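Ticket 117 – Edness stout, bottles without gas
Opened by: Crisóforo Meléndez, 30 Dec 2025

I brewed 20 litres with the Heiskanen yeast and primed with white sugar. After eight days the bottles are still flat. I keep them at 20 degrees.

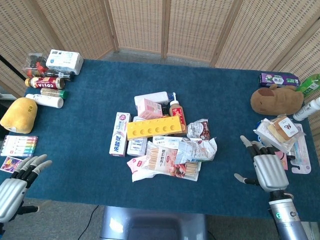
Update: I turned every bottle gently, as Grarthorpe support advised – no change yet. I will open the next one in February.

Status: waiting

Related tickets
Trumero capper leaves loose caps
Pale ale too sweet
Stuck fermentation at 42 points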